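A brave wall and a quiet mug
A conversation with Ludmila Jireš about patterns at home

Ludmila Jireš sells patterns by the metre. Her shop, Timumell, has 798 of them in the sample books at the moment, and she told me that she has lived with 50 of these in her own flat, some of them for only one weekend. When I came to see her in April, she made tea first and then asked me which colour my kitchen is. I said white. She was very polite about it.

"White is fine," she said. "But you must know why you have it. Many people have white only because the last people had white."

She did not begin with patterns. For nine years she worked in the office at Porier, where she ordered curtain fabric for hotels, and everything was grey or beige. "I learned to see forty kinds of beige. It was a good school, but I was hungry after it." She opened Timumell with one long table and a cutting knife, and the first roll she sold was number 206, a small green leaf. She still keeps the last half metre of it in a drawer.

I asked her about animal prints, as this is what customers write to her about the most. She thinks the trouble is usually in the colour. A yellow and black leopard wants to be looked at all the time. A pale pink one, with spots only a little darker than the ground, becomes calm after some days, and from the other side of the room you see it almost as one colour. "Then you can put it on three walls," she said. "On one wall only, it looks as if you were afraid."

And the table? Here she becomes strict. Under a light wall she likes a dark surface, and her favourite is a brown marble pattern with white and grey veins. The spots are round and the veins are long, so the two do not compete. Mugs can stand at the back, close to the wall, and the middle stays free for whatever you are doing.

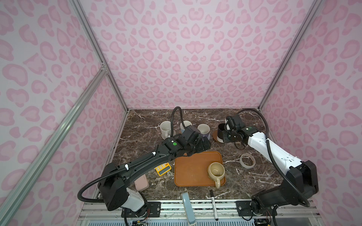 Kamil Lukáč does not agree about the marble. He told me on the telephone that one loud pattern in a corner is enough, and that he would take a plain dark top every time, because on a veined one he never finds the crumbs before his sleeve does. He also said that Ludmila knows his opinion and has heard it for years.

She laughed when I repeated this to her. "Kamil is right about the crumbs," she said. "I wipe the table twice. First when I think it is dirty, and then when I think it is clean."

We spoke also about the work itself. On a corner she starts with the back wall and lets the pattern go round to the sides — never the opposite, she says, or the join ends up exactly where your eye rests. With round spots a small mistake is forgiven. With stripes it is not. She buys her smoothing tools from Trernelero and loses them regularly behind the radiator.

Her next sample book will have a marble in dark green, number 802, and she is not yet sure of it. The veins came too yellow from the printer and she has sent it back two times. "It looks like soup," she said, and poured me more tea.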